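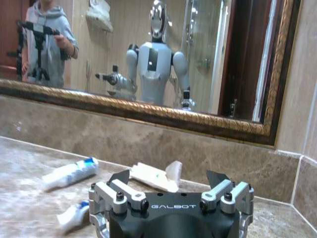

Household Textiles: Notes for Unit 3
Washing, drying and storing cotton and linen

Instructor: Boris Machala
Parndale Adult Learning Center

These notes go with the second half of the unit. Read them before the practical. The fiber chart from Unit 2 is still needed, so bring it.

1. Cotton and linen compared

Both are plant fibers and both are mostly cellulose. Cotton comes from the seed hairs of the plant. Linen comes from the stem of flax, and the fibers are much longer. Both get stronger when wet, so they can take more rubbing in the wash than wool or viscose.

Linen has very little stretch. It creases easily, and if it is folded on the same line for years the fibers can crack along the fold. Cotton creases too but does not crack as readily.

2. Shrinkage

Students often mix up two kinds of shrinkage.

Relaxation shrinkage happens when the tension put into the yarn during weaving and finishing is let go. Most of it takes place in the first few washes. It is seen in nearly all woven cotton that has not been preshrunk.

Felting shrinkage happens in wool, where the scales on the fiber lock together. It does not apply to cotton or linen.

To work out shrinkage, measure the cloth before washing and again after it is dry and flat. Subtract the second length from the first, divide by the first, and multiply by 100. Measure lengthwise and crosswise. The two results are usually different, and the lengthwise figure is usually the larger one.

3. Water and detergent

Hard water contains calcium and magnesium. These react with soap to form scum, which stays in the cloth and makes white things look gray. Synthetic detergents are less affected, but they still work better in soft water. Parndale water is hard. The tap water in Prenis is softer, so students who live there may get different results at home.

Follow the dose on the package. Too much detergent is hard to rinse out and leaves towels stiff.

Enzyme detergents break down protein and starch stains. Very hot water stops the enzymes from working. For blood or egg, soak in cool water first. Hot water sets protein stains.

4. Drying

Line drying is easy on the fibers. Strong sun will bleach white cotton slightly, but it also fades dyes, so hang colored items inside out. Take linen down while it is still a little damp if it is going to be ironed.

Tumble drying wears cloth faster. The lint in the filter is fiber that has come off the fabric. Clean the filter after every load.

5. Storage

Cloth must be fully dry before it is put away. Mildew grows on damp cellulose and the marks are often permanent. Do not store starched items for long periods, as starch attracts silverfish. Refold tablecloths along different lines twice a year.

Bare wood shelves give off acids that turn cloth yellow. Line them with acid-free paper or washed cotton sheeting.

Before the practical

Bring one square of unwashed cotton, 30 cm on each side, with the lengthwise direction marked in pencil. Record your measurements on the Unit 3 sheet. Anyone who missed the November session on fiber tests should read the Vindstead handout first.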